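Two arms, one dish rack: how do I teleoperate plates without clipping the ones already in?
Posted in Teaching by Demonstration, May 27, 2023

Salma Sqalli

Hi all, I've been lurking for ages and this is my first proper post, so be gentle! I'm trying to teach a two-arm setup to put plates on edge in a wire dish rack. It's all by remote control: I hold a pair of leader arms, the follower arms copy me, and everything gets recorded so we can train on it later. I've done 85 runs so far and I'm only happy with 25 of them, and a good chunk of the bad ones go wrong at the same point, when there are already plates standing in the rack and I'm trying to bring another one in next to them.

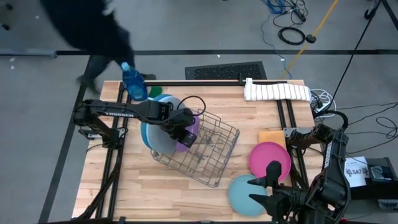
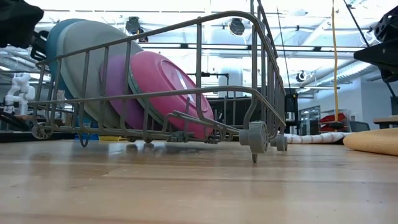
Bakari Kimaro had a go on the leaders after me and reckoned I was fighting the rack when I ought to be fighting my own elbows, and that I'd never get a clean release until I stopped steering the plate from the wrist. He may well be right, but he then went off to lunch and I haven't got any more out of him.

So my questions, in no sensible order. Should I always fill from one side? Should one arm do all the placing while the other just steadies things, or is it better to pass plates across? And when I do knock one, do I bin the whole recording or carry on and fix it? I've been binning them, which hurts a bit when it's the last plate of a long run (I may have said a rude word into the headset). Also my shoulders ache like mad, if anybody has a cure for that.

Tried so far: slowing everything down, which made me wobble more. Closing the grippers harder, which made the plates swing when I turned them. Swapping which hand does what. Nope.

Kwame Agbenyega

Oh I've been exactly here, different rack, same language. Right, a few things that helped me.

Fill from the far side towards the arm that's doing the placing, every single time. If you place near first you've got to reach over what you've already put in, and the gripper body is a lot fatter than the bit you're watching. I only ever looked at the fingertips when I started and kept walloping things with the back of the hand.

Come in from above with the plate already at its final angle. Turn it well up in the air, stop, have a look, then go straight down. If you're turning and lowering together your wrists will do something slightly different each time and the policy will learn a sort of average of it, and the average is usually a plate hitting a wire. Pausing is fine but keep it short, because long pauses get learned as well! We had a batch where the arm would hover over the rack like it had forgotten why it came in. That was me, looking at my phone.

On the release: open a little, wait for the plate to settle against the tines, then open wide and back away along the line you came in on. Don't lift first. Pretty much all my knocked plates came from lifting with one finger still behind the rim.

As for two arms, I'd start with one placing and one parked out of the way, get that solid, and then bring in handovers as a separate task with its own label. Mixing both styles in one folder made a right mess for us. We ended up throwing out 71 recordings and starting again, and I'm still a bit sore about it.

Shoulders: lower your chair. Or raise the leaders. I did 3 sessions standing up and it was much better for my neck and much worse for my feet, so take your pick.

Mutua Barasa

just use bigger gaps between plates

Adanech Alemayehu

I agree with most of Kwame's answer but I'd argue about the binning. Please don't throw away every run with a knock in it, Salma! If you nudged a plate and then calmly straightened it, that's worth having. The robot is going to nudge plates too, and if it has only ever seen perfect runs it won't have a clue what to do next. What I do is keep the ones where I recovered tidily and mark them as recoveries, and drop the ones where I flapped about. You can always leave them out of training later, but you can't get them back once you've emptied the folder (ask me how I know).

I'd also mix up your starting positions a bit more than feels natural. Move the rack, turn it, put the loose plates somewhere different, change the order of the colours. When I began on this I reset everything to the same spot because it was easier on me, and the first policy we trained was brilliant until someone bumped the rack with their hip.

Do you have a wrist camera view on screen while you drive? If so, try going without it for the big moves and only glance at it for the last bit before the plate drops in. I found I was staring at it the whole way and lost all sense of where the other arm was.

Salma Sqalli

Thank you both, this is brilliant. I'd already emptied the folder, sadly, so that's me told. Chair is down, and I've parked the second arm for now. I do have the wrist view up and I do stare at it. Adanech, when you mark a recovery, do you label the whole run or just the stretch where it happened?

Adanech Alemayehu

Whole run, plus a note of the time it starts. The stretch on its own would be nicer but I never keep it up past the first afternoon.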